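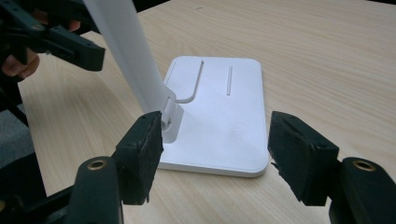 My quarrel with the open-plan office is that it was sold to us as friendship. Twelve years at Billey taught me that friendship is mostly hearing another man chew. What a person needs for thinking is dull stuff: a door, a table, a plain white lamp with a ribbed touch pad on its base, and a shut mouth in the next room. The lamp they'll give you.

3 min read

Drahomíra Rusnák, who ran our floor, believed ideas were born in hallways. I spent 18 months in those hallways and heard a great deal about kitchen tile.
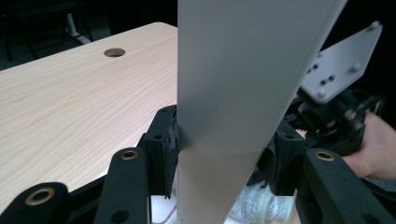
Then came the quiet booths, two of them, for almost 100 people. You reserved one by email, and by August the waiting list had its own meeting – held, naturally, in a booth. I asked for a door. I was offered headphones, and a survey asking how I felt about the headphones.

I gave them a 2. They thanked me for sharing.

18 comments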